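Bondis files plans for 16 apartments at former Heller warehouse

Bondis is very happy to share that it has asked the town of Avholm for permission to turn the old Heller warehouse into 16 apartments, with a small bakery space facing the street.

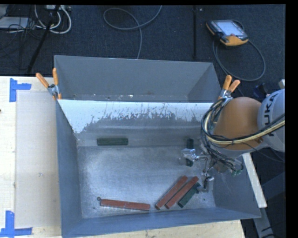 The brick walls and tall windows would stay, said project architect Armelle Rolland, and so would plenty of honest wear, the kind you get on a gray metal bin with scratched white flaking off its divider. Neighbors are warmly invited to look over the drawings on Wednesday evening.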